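Bruddale Adult Evening School
Home Comfort Basics, Session 4: Air Filters, Airflow and the Yearly Tune-Up
Handout to keep

Welcome back, everybody, and thank you for bearing with me last session when I got carried away on the subject of thermostats. I promised that this time we would get to the part of the system you can really do something about yourselves, and that is the air going through it. Bring this handout along next time too, please, as I will be referring to the worksheet at the end.

Where the air goes

A forced-air system moves the same household air around and around. Air is pulled in through the return grilles, passes through the filter, goes over the heat exchanger or the cooling coil, and is pushed back out through the supply registers. If you remember the sketch from Session 2 — the one with my terrible drawing of a blower wheel — you will remember that the blower sits in the middle of all this and does the hard work. Anything that makes it harder for air to get in or out makes the blower work against more resistance, and it can leave the rooms farthest from the furnace uncomfortable no matter what the thermostat says.

Walk through your home and find every return and every supply. People are often surprised by how many have disappeared over the years behind a sofa, under a rug, or beneath a long curtain. A supply register needs open space in front of it so the air can mix with the rest of the room. A return needs it even more. Closing the registers in rooms you don't use seems thrifty, and I did it for years in my first house, but in most systems it only raises the pressure in the ducts and pushes more air out through the leaky joints. 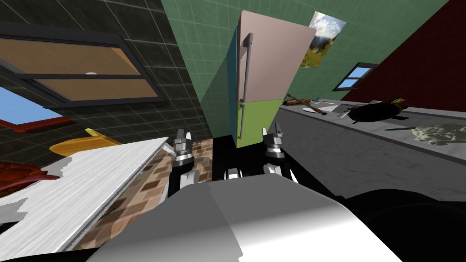

Kitchens deserve a paragraph of their own, partly because so many of you asked. They make heat and moisture and grease all at once, and a good range hood vented to the outdoors will do more for the kitchen air than any filter in the basement. A tall refrigerator like this one, with the pinkish-beige door on top and the lime green one below, gives off heat of its own whenever it runs, so please don't hang a thermostat next to it or on the other side of the same thin wall. The thermostat will believe the whole house is warmer than it is, and your furnace will shut off early all winter long. Keep returns well away from the cooking area too, or last night's onions will be shared with the bedrooms.

Choosing a filter

Filters are sold by size and by a rating called MERV, which tells you how good they are at catching small particles. The bigger the number, the finer the catch. A rating of 8 is a sensible everyday choice for most of the older furnaces in our part of the world and takes care of ordinary dust and lint very nicely. Higher ratings catch more, and they may be worth having if someone at home has allergies, but they can also slow the air down if the system wasn't designed for them. Check your furnace manual before moving up, or ask whoever services the equipment.

The size is printed on the cardboard edge of the old filter. Write it down somewhere you will find it again (mine is in marker on the side of the furnace cabinet, and I recommend this warmly). The arrow on the edge shows the direction of airflow and should point toward the blower. If you put it in backward, don't panic! Turn off the system, turn the filter around, and carry on with your evening.

How often? Look at it once a month during heavy use and change it when it is gray and matted. A house with two shedding dogs will need it sooner than a house with none. The washable kind must be completely dry before it goes back in.

The yearly tune-up

Have the heating side checked in the fall and the cooling side in the spring. If you have missed the fall, January is still better than never, though you may wait longer for an appointment. This is what I would expect a technician to do on a heating visit, in whatever order suits them:

1. Shut off the power, open the cabinet and look over the wiring and connections.

2. Inspect the burners and the heat exchanger, and check the vent pipe from the furnace to the outdoors.

3. Test the safety controls, including the limit switch.

4. Clean the blower if it needs it, and check that the filter fits its slot with no gaps around the edges.

5. Run the system through a full heating cycle and compare the temperature of the supply air with the return air, while you stand in the kitchen or wherever the nearest register is and notice whether the air is moving as strongly as it used to. 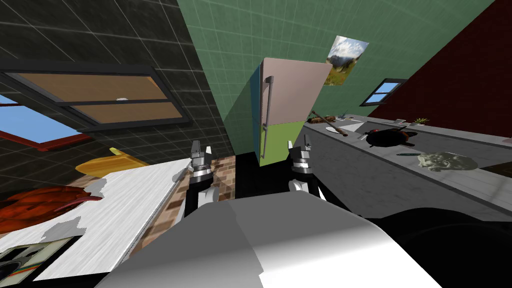
6. Write down the readings and leave you a copy. Keep it with the manual, so that next year's numbers have something to be compared with.

A word about carbon monoxide alarms: put one on every level of the house and near the sleeping areas, test them regularly, and replace them at the age given by the maker. If one sounds, get everyone outside and call for help from there. A tune-up is no substitute for an alarm.

Worksheet for next session

Draw a simple floor plan of your home, nothing fancy. Mark each supply with an S and each return with an R, and put a T where the thermostat hangs. Circle anything that is blocked. Then write down your filter size, its rating, and the last time you changed it, even if the answer is a little embarrassing.

Next session we move on to humidity, and we will be in the same room. Please bring a pencil and, if you own one, a small humidity gauge.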